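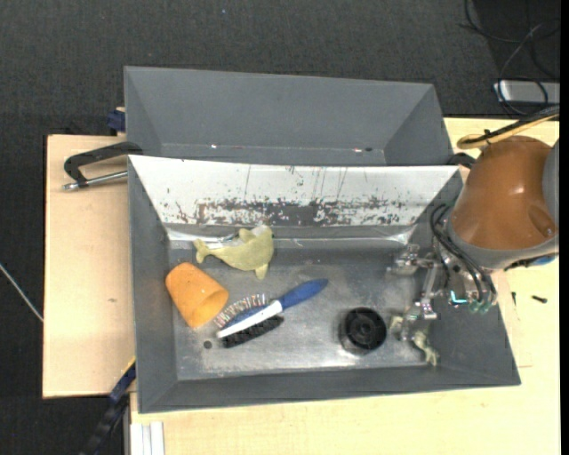

Blöndal toy library to sort donated bins before September reopening

The Blöndal toy library will spend the next two weeks going through donated household items and toys ahead of its reopening in September, coordinator Flor Grajales said.

The library, which lends toys and play kits to families with children under 9, closed its front room in early summer while new carpet was laid. Donations were still accepted at the side door during that time, and 110 households dropped something off.

Most of what came in was mixed together. Gray metal bins are being used for the first sort, set out on the wooden tables at the back. One of them held a yellow-green dolphin toy, an orange cup and a two-sided brush with a blue handle, with pin bristles on one side and short black bristles on the other.

"People empty a bathroom shelf or a car trunk straight into a bag, and we get the lot," Grajales said. "Bath toys are always welcome. Cups go into the water play kits. Used brushes we can't lend out, so those are kept for cleaning or thrown away."

The bins themselves are secondhand. They came from the old Dratura bakery supply store on the north side of town when it closed, and the far inside wall is scratched and chipped from years of use. Grajales said they will stay in the back room and will not be used on the lending shelves.

Each toy is checked for cracks, loose parts and sharp edges, then washed and left to dry overnight before it gets a number. Anything with a battery compartment is set aside for a separate check. Toys that pass will be listed in the Cevent catalog, the same system the town's reading room uses, so members can reserve them from home.

The library had 101 active member families when it closed. Membership costs $20 a year and allows up to four items to be borrowed at a time. Fees will not change this fall.

Donations of soft toys are on hold until the sorting is finished, as storage space is short. Wooden puzzles, building blocks and bath toys in good condition can still be left at the side door on Flellau Street between 10 a.m. and noon. Donors are asked to put puzzle pieces in a closed bag with the number of pieces written on it.

Toys borrowed before the closure can be returned at the same door. No late fees will be charged for the summer months.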